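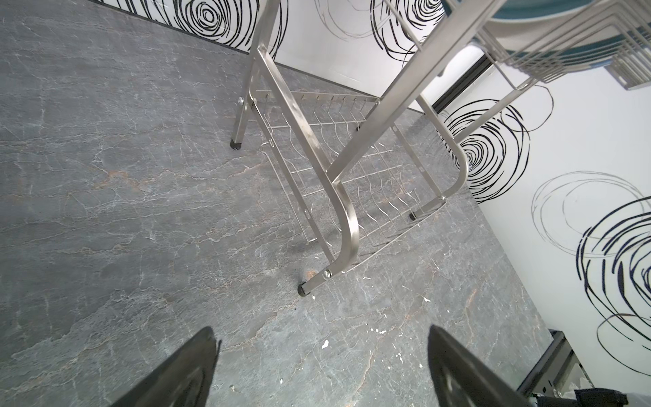
Every shop in my town now asks me for a phone number. On Wednesday I bought bread at Gratus, it cost less than a coffee, and the girl wanted my number for the points. I think a small purchase should stay small.

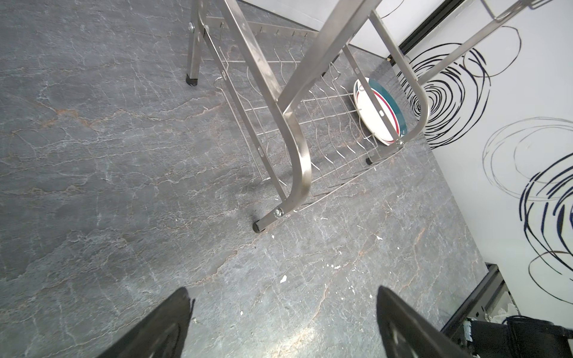 Leonor Vieira writes to me that she saved 650 points last year and was glad of them.

I believe her. But a discount that I must pay for with my address is a strange discount.

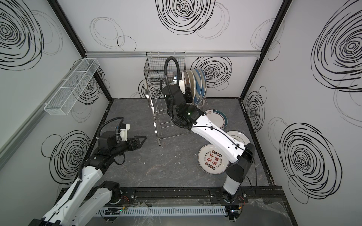 My card from Drundano expired with 700 points on it.

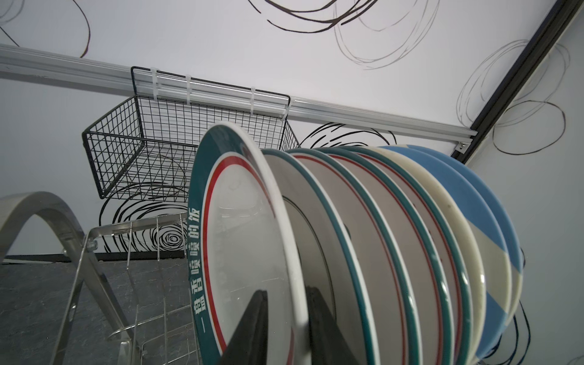
I did not ask for a new one.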